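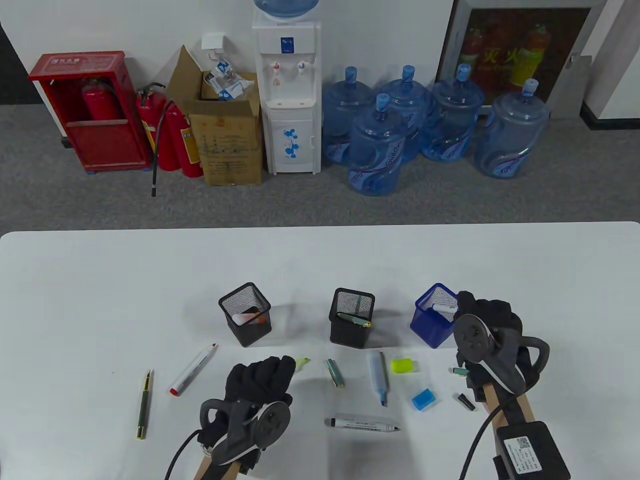 *Desk-tidy task, both handheld grippers in use, gloves on.*

**Session rules for two-handed gripper recording: what should be written down?**

Posted by Radka Stojanovska

I am drafting a one-page rule sheet for people who record table-top tasks with a pair of handheld grippers. The task is sorting pens, markers and small stationery into three mesh holders. Recordings go to a shared store and are used to train a two-arm policy.

We have 1,306 recordings so far and they are not consistent. Operators start with their hands in different places, the start layout is sometimes copied from the previous run, and dropped items are handled in whatever way the operator likes. I need rules that a new operator can follow without asking me.

In particular:

- Should the background be kept clear? Ours has a water dispenser, spare bottles and fire extinguishers along the wall.
- How should cables be routed when both grippers are wired?
- Is a failed grasp a reason to discard the recording?

I have read the Pichler guide, but it only covers fixed arms.

---

**Svenja Rainer**

I wrote the equivalent sheet for the Moseck benches. Points in the order you raised them.

*Background.* Leave it. A policy trained against a bare wall tends to do badly in a furnished room. What you should control is whether it changes within a recording. Put in the rule that nobody walks behind the table while a take is running. Separately from data quality, check that the extinguishers can be reached with the operator standing at the table. Your site fire rules come before anything on this sheet.

*Cables.* Each cable leaves over the near edge on its own side and is clipped there. Leave enough slack to reach the far corner of the table, and no more. A cable lying across the work area will push light items such as caps and erasers, and those movements end up in the recording with no matching action. If a cable moves an item, stop and mark the take as void.

*Failed grasps.* Keep them if the operator recovers within the same take. Tag the take "recovery". Discard only if:

1. an item leaves the table,
2. a hand touches an item directly, glove or no glove,
3. tracking is lost on either gripper.

You should also fix the start and end pose. We use both grippers open, still for one second, above the near half of the table. Record the gripper serial or sticker code for left and right in the session log. Swapped units gave us an offset that took until November to trace.

For layouts, print 20 start cards and draw one per take. Operators asked to "scatter at random" make the same pattern again within an hour.

---

**Wakeo_bench**

we just let people do what they want and filter after. Works ok with around 1,000 takes, less so below that. would not bother with cards

---

**Cladel**

Agree with Svenja on voiding, with one change. Do not let the operator delete a void take. Mark it and leave it in the store. Deleted takes break the numbering, and you lose the record of how often a rule is being broken.

Add a rest rule too. Ours is 15 minutes of recording and then a change of operator. Wrist angle drifts when people tire, mostly on the side they do not write with.

For pens specifically, state whether a capped marker goes in cap up or cap down, or state that either is accepted. If the sheet is silent, each operator will pick one and your labels for "done" will disagree. The same goes for small items such as erasers: say whether they belong in a holder or stay on the table.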